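Handout 4, evening course on home and workshop automation, Rorville
Notes by Margareta Jitaru, revised May 14, 2020

Bring the Handout 3 wiring sheet with you, with the corrections on it. Two of the pin labels were wrong in April and I don't want to go through that again.

## The bar bench: what are we claiming?

Every shared workshop seems to end up with a drinks project. Ours is called Matei, and the pitch on the noticeboard says that two arms will "prepare a lemon drink from start to finish". I would like you to read that sentence the way you would read the side of a cereal box. Which start? Which finish? Who squeezed the lemon, who filled the bottle, and who wiped up?

A fair version of the claim would be this: two arms, bolted at the same table, can pick up a jigger from a place they have been shown, move it over a glass, tip it, and put it down again. That is a decent piece of work for a workshop build. It is still a long way from a drink.

Write your own claim in one sentence before you touch the controller. If it contains "fully", "any" or "just like a person", cross that word out and see what is left.

## Set-up

The table layout for the pouring task is short:

- cutting board, middle of the table, wire handle to the right
- lemon on the far left corner of the board
- jigger, wide end up
- small clear glass, to the right of the board
- one arm each side, two-finger grippers

The jigger has two usual starting places, off the board to the left and on the board itself. Octavian Pîrvu thinks these should count as one task. I think they are two until somebody shows me the success rates side by side. The surface is different, the height is different, and the arm that has the easier reach may well change.

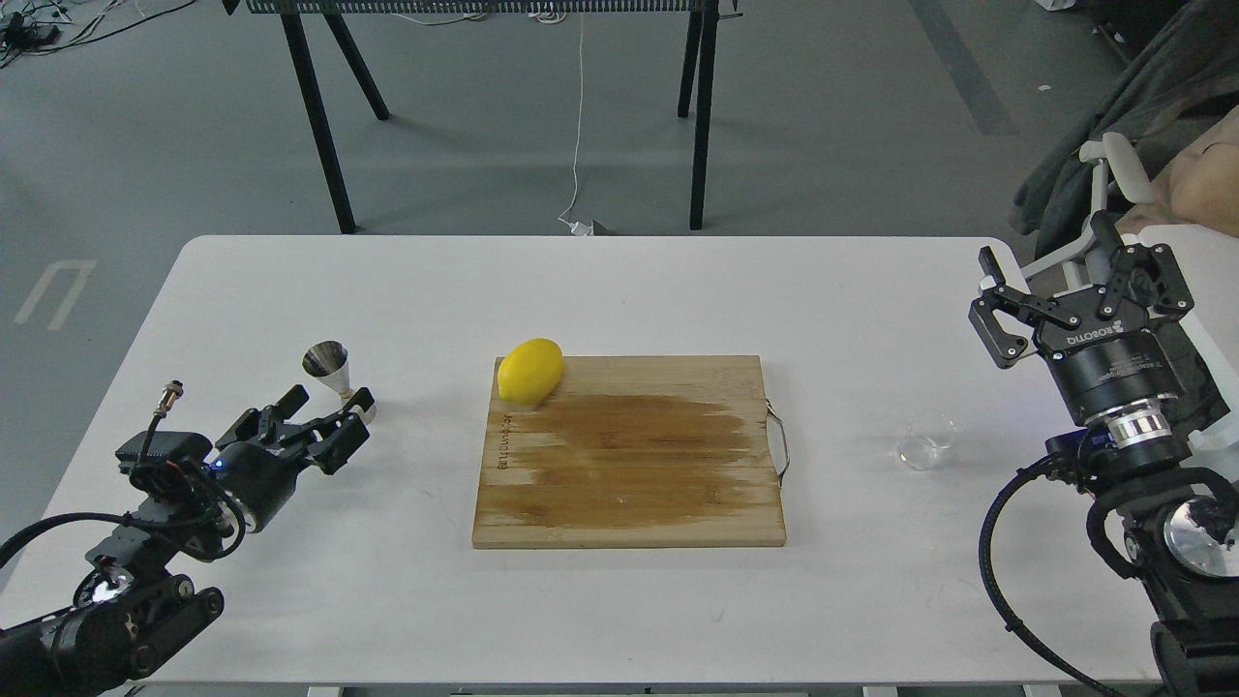
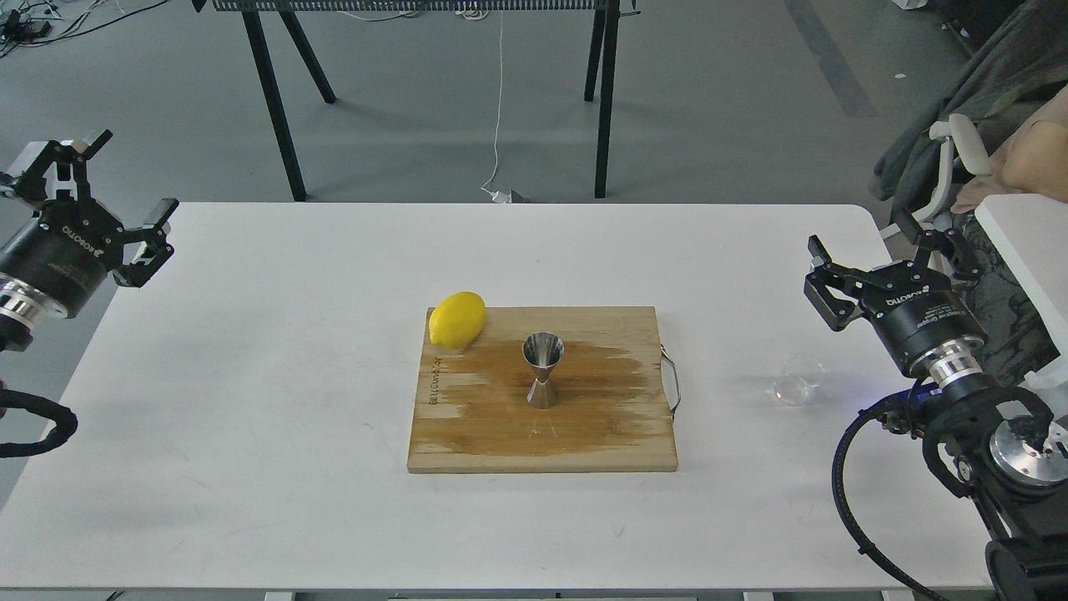
Jigger beside the board first, then jigger on the board.

## Four things that go wrong

**1. Shiny metal.** A polished jigger has hardly any colour of its own. It shows you the table, the arm, the ceiling and whoever is leaning over it. Software that finds it by brightness is finding the room lights. Turn off one lamp and run it again before you believe anything.

**2. Clear glass.** Worse. Depth cameras tend to look straight through it and report the tabletop. The cheap answer is to put the glass in the same spot every time, and most demonstration videos you will see have done so without saying it. You may do it too. Write it down when you do.

**3. Stained wood.** Wet bamboo goes dark in patches, and the patches change from run to run. If you trained on a clean board, you haven't tested on this one. Please don't swap in a fresh board before a demonstration. I will ask.

**4. The lemon.** It is the easiest object to detect and so it gets detected in every slide anybody shows me. Bright yellow on a pale surface is no test of anything. It also rolls, which matters far more once a gripper brushes past it.

## Counting honestly

The project log for April lists 604 runs. Of these, 303 are marked "good". Before anyone writes "works half the time" on a poster, look at what "good" meant. In the early sheets it meant the jigger left the table. Later on it meant the jigger came back down upright. Nowhere does it mean that liquid ended up in the glass, and for a pouring project I find that odd.

So for this course a run is good only if:

1. the jigger was picked up without help
2. it was tipped over the glass
3. what was in it went into the glass, judged by weighing before and after
4. it was set down standing

A run where you nudged the jigger a little with one finger is a failed run. I know it was only a little.

The Kurketti sheet has a column for "operator touched something". Use it. Last term it was blank on every page, which I don't believe.

## On the controller

We use the Sonell scripts as they stand. They are clumsy but you can read them. The wrist angle for a full tip is set to 90 degrees, and you will be tempted to go past that to shake out the last drop. The gripper cable has to go somewhere when you do this. Watch the cable on a slow run first, all the way through, with a hand on the stop button.

Set the grip force low and raise it in steps. A cone pinched at the wrong height slides out upwards or downwards depending on which side of the waist you have hold of it. Work out on paper which way yours will go, then try it with the jigger empty.

No liquid at all until you have a page of dry runs that I have signed.

## Is it worth doing?

Octavian's view, which he will give you at length, is that a pouring bench teaches timing, reach and two-arm planning all at once. I agree with most of that. My quarrel is with the word "bartender", which has crept into the folder names. A bartender notices that the glass is chipped. Ours would pour into a chipped glass, or into the place where the glass used to be.

## For next time

- Your one-sentence claim, with crossings-out left in.
- A sketch of the reach of each arm over the board. Mark where they overlap and what stops them meeting there.
- One change to the table that you expect will break the pick-up. Say how, before you try it.
- Read the stop procedure again. Page 2 has changed.

Groups that haven't booked bench time should put their names on the sheet by the door.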